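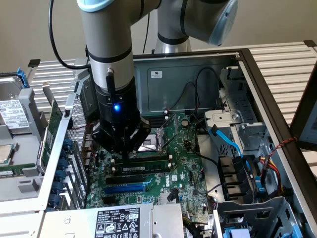 I run the Thursday robot club at Trerkham, and these are the questions I get most (usually in the parking lot, usually while I'm carrying something heavy!). The big one every spring is what we're working on. This year it's the computer assembly challenge at Cestberg, in May, and memory modules are our main event – the fingers have to hold the stick upright, line it up with the slot on the Dell board and press. Sounds easy. Try writing it as code!

**Do I need to know how to program?**

Nope. You'll pick it up. We start new folks on moving the arm by hand and saving positions, and you can get pretty far with that before you type a line of anything.

**How big are the teams?**

Up to 4 people. We have two teams right now, Medve and Manon, and both have room. Don't ask me which one is better, I have to drive them both home.

**Why old desktop towers?**

They're cheap, they open wide, and I don't lose sleep if we bend something. The CPU socket is the part I fuss over. With the load plate open like this, those contacts are right out in the open, so please keep your fingers (and the gripper's) off them.
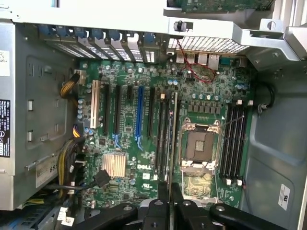
Piroska Bognár wrote in to say that new members should practice the memory slots for at least 10 sessions before they even think about processors, and that I let people skip ahead. Fair. I do.

**What does it cost?**

$12 a semester, snacks included.

**Can I just come and watch?**

Sure! Room 851, doors open after last class. Romana Kubíček has the sign-in sheet.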